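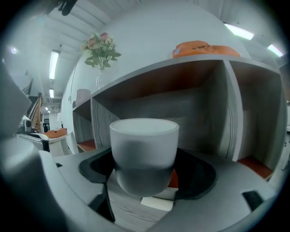 Loading and care: open cubby units

Section 4. Placing cups and tumblers

Read this section after the Rutby unit has been assembled, levelled and fixed to the wall. If the unit still rocks when you press on a top corner, go back to Section 3 before putting any glass or ceramic on it.

1. Wipe each board with a damp cloth, following the direction of the grain. Dry it straight away. Don't use cream cleansers or scouring pads, as they dull the grey finish and the marks won't come out.

2. Decide which cubbies will hold drinkware. The large central cubby is the easiest to reach into. Keep cups below eye level where children use the unit.

3. Measure 4 cm back from the front edge of the board. Keep everything behind that line.

4. Stand tumblers upright, one layer only. Frosted tumblers show fingermarks near the rim, so pick them up by the lower half.

5. Leave a finger's width between each tumbler and the upright divider.

Note: A shelf liner may be used in any cubby. Cut it 1 cm short of the front edge so that it doesn't curl over the board. The Simimano liner is sold in rolls of 53 cm and can be trimmed with household scissors.

Caution: Maximum load is 14 kg per cubby, spread evenly. Don't stack trays of glassware on the top board.

Moving ceramic cups

Ceramic cups are heavier than they look once there are a few on a tray. Carry them at waist height and put the tray down on a flat surface before you start filling the shelves.

6. Check each cup for chips by running a fingertip around the rim. Set damaged cups aside.

7. Hold plain cups around the body, a little below the rim, and lower them straight down onto the board. Dragging the base will scratch the finish.

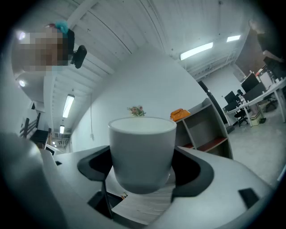 8. Fill the back row first, then work forward to the line from step 3.

9. After 21 days, retighten the wall bracket and check the unit again with a spirit level.

Caution: Never move the unit with cups on it. Empty every cubby, including the lowest row, and have two people lift from the base.

Replacement brackets and board caps can be ordered from Clonumero. Quote the colour of your unit and the part number from the back page.

Revised September 9, 2024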